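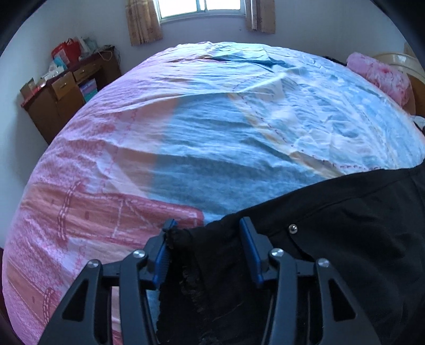
Lirever Home Skills: progress report to the Jadmont Fund, covering the period to the end of May

Dear all at Jadmont,

Thank you for your patience in waiting for this one. I promised it for the start of the month, and then the boiler went at our Siu Street flat and I spent more time on the telephone than at my desk. Éabha Fitzgerald has helped me with the figures, so you can trust those, and any rambling is entirely mine.

You will remember that your grant pays for the bedroom and laundry part of our work: making a bed, sorting clothes, folding, hanging, mending small things, and keeping a room in a state that a person can rest in. We asked for this money separately from the kitchen sessions as people so often come to us able to cook a decent meal and quite defeated by a heap of clothes on the bed.

What we have done

We have now run 100 sessions under the grant, most of them in the bedroom at Siu Street and the rest in people's own homes. Between them our learners have folded, hung or mended 1,536 pieces of clothing and bedding. Éabha keeps the tally in a red notebook by the door, and I'm told there is some friendly competition over it, especially on the afternoons when there are a lot of socks (socks count as a pair, before anyone asks!).

The clothes part begins on the bed, with one garment at a time laid over the sheet. We started with T-shirts and towels, which are forgiving, and moved on in the spring to the awkward things. Black clothes have turned into a whole lesson of their own. It is hard to see a seam on black fabric, or to tell front from back, and so we teach people to go by the feel of it and to look for a landmark: a snap button, a seam running on the slant, a bit of lacy trim along an edge. Pick it up by the edge, find the button, and the rest of the garment tends to sort itself out. We do these near the window in the mornings, with the checked curtains drawn back, and the difference the daylight makes is remarkable.

Frayed edges get their own five minutes. We ask people to decide whether a thing is to be mended, worn as it is around the house, or let go, and then to put it in the right pile there and then. Some of the best conversations of the whole project have been had over a worn hem.

Bed-making has gone well, though slower than I told you it would. I had allowed two sessions per person and it is nearer four. Smoothing a creased sheet sounds like nothing at all until you try it with a sore shoulder, and several of our learners have one. Tsung-han Man, who joined us as a tutor in the winter, has worked out a way of doing it from one side only, starting at the pillow end and working down towards the foot, and we have written it up as a single page with large print. The bright patterned bedding has been a great help too. When a sheet has stripes and bands of colour on it, you can see at once if it has gone on crooked.

What has not gone so well

We had hoped to have 9 learners helping to lead sessions by now and have only six. Two moved away and one found a job, which we were delighted about, even if it spoiled my chart. We also bought a folding board from Lanano which was too stiff for most people's hands, and it has gone back for a refund.

Money

We have spent £2,038 so far, on tutor hours, travel to home visits, spare bedding and a decent set of hangers. The refund on the board is still to come in. I have kept the mending supplies under bedding for now; do say if you would like them shown on their own line.

What comes next

Over the summer we will carry on with the home visits and begin on drawers and wardrobes, with winter clothes first while they are out of use. Tsung-han would like to try a short evening session for people who work in the day, starting at 6.30 pm, and I have said yes to four of those to see who comes.

You would be very welcome to visit. Mornings are best, the kettle is usually on, and there will certainly be something that needs folding.

With warm thanks from all of us at Lirever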